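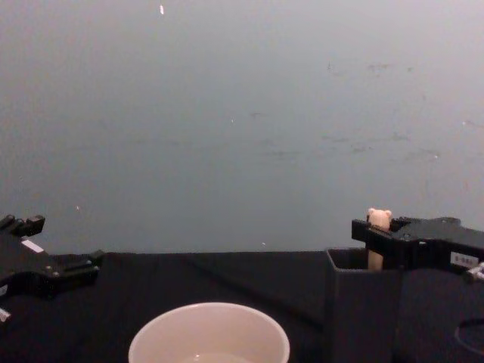 The right arm of the Udetti cell with the bear-headed peg at the dark container.

Udetti cell passes 3,000 cycles and gets a proper service

5 September 2024

The two-armed cell in the Jõgi workshop went past 3,000 pick-and-place cycles over the summer, and this week it came through its first full service since it was put together in February. The counter stood at 3,445 when the power went off. By the next afternoon both arms were moving again, and the little wooden bear was back in the air.

For readers who haven't been down to Jõgi yet: Udetti is the small-object cell at Conari. Two arms face each other over a black table, each with a parallel gripper, and they spend their days picking up awkward little things and putting them somewhere else. It's a compact setup, and it has had a lot asked of it!

Liis Kazlauskienė has looked after the cell from the start and led the service. Her approach is slow at the beginning and quick at the end. Before anyone touched a wrench she ran both arms through their full range at walking pace and listened. The left one was fine. The right one had a faint click when the wrist turned back toward home, something she had been hearing on and off since June.

"I was sure it was the bearing, and I was dreading it," she said. "Then I put a finger on the cable and the click went away. I was so happy I went and told the people in the next room, who had no idea what I was talking about."

The cable had worked its way out of a clip and was tapping the housing at one point in the turn. It now has a new clip and a bit more slack, and the old clip is taped inside the logbook with a note next to it.

After that came the screws. Every fastener on both grippers was checked with a torque driver, starting at the fingers and working back to the wrist, and marked with a dot of paint pen on the inner side. There are 119 on the list, counting the brackets, and only 2 of them needed tightening. That is a very good result for a cell that opens and closes its hands all day long, and it says a lot for the care that went into the build in February. (Both loose ones were on the left gripper, if you keep score of such things.) 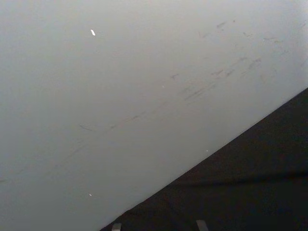
Both gray fingertips at the bottom, with the dark cloth and the scuffed pale surface beyond.

The fingertips got their own session. They come off, get wiped down with a lint-free cloth, and are held up against a steel straightedge to look for wear. Liis then closes each pair on a strip of thin paper and pulls. If the paper slides out at one end and sticks at the other, the tips aren't parallel and they go back on the bench. The left pair passed at the first try. The right pair needed three goes and a shim thinner than the paper itself, and there was some applause when it finally held.

The cloth on the table was lifted, shaken out and smoothed down again. It never stays completely flat, and a crease in the wrong place can tip a light object just enough to spoil a grip. The team now goes over it by hand at the start of every shift, working from the middle outward. It takes less than a minute. Earlier in the year they tried a heavier cloth from Gorkano, which lay beautifully flat but picked up so much lint that the wrist cameras started finding objects that weren't there. The lighter one went back on within a week.

The cameras were next. Each has to agree with the arm it rides on about where the fingertips are, and after the tips had been off and on again that agreement had to be made fresh. The routine is simple enough to describe: the arm goes to a set of known positions, the camera looks, the software compares, and a correction is saved. Doing it well is harder. Room lights stay as they are on a normal working day, nobody leans on the table, and the arms are given ten minutes of gentle movement beforehand so the joints are at their usual temperature.

Then comes the part everybody likes, which is the handling check. Udetti has a small set of check objects, chosen because each is difficult in its own way. The bear-headed peg is a favorite. The round head is wider than what most people expect, the body is slender, and a grip that is slightly off will let it swing. The task is to keep it upright while it travels to and from a container, first at low speed and then at the normal one.

The tooth model on its stick is the harder of the two. The grip goes on the slim part, just below the crown, and the weight above and the thin rod below pull in different directions if the fingers don't meet squarely. It's a wonderful test of the shim work, and a nerve-racking thing to watch the first time after a service.

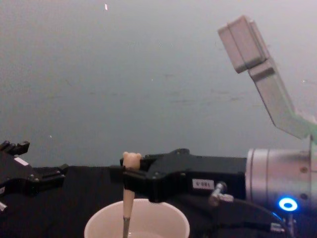 The tooth model upright in the right gripper, its rod reaching down into the white cup.

Liis reports that both objects went through the full check on the second day with no drops. The first run of the tooth model was a touch high and she brought the grip point down by a couple of millimeters. After that she left it alone. "The temptation is to keep adjusting," she said. "You have to put the hex key down and go and have a coffee."

A few smaller jobs were done while the cell was open:

The emergency stop buttons were pressed, one by one, with the arms moving slowly, and the result written in the log.

The right wrist's cable run was photographed and printed, so the next person has something to compare it with.

The spare fingertips were labeled left and right – they had been living together in one tin, and they are not the same.

The parking positions were changed so that both grippers rest open, clear of the cloth.

The old service sheet has been rewritten too. It used to be a single page that said "check grippers" and left the rest to your imagination. The new one runs to four pages, has the paper-strip test in it with a sketch, and puts the cable clips right at the top. Copies are in the blue folder on the shelf by the Jõgi door, and anyone at Conari who runs a similar pair of arms is welcome to take one and scribble on it.

The next full service is planned for February, with a shorter fingertip check every month until then. Liis would love a second pair of hands for those. If you're interested, stop by the cell before ten any morning and ask for the paper strips.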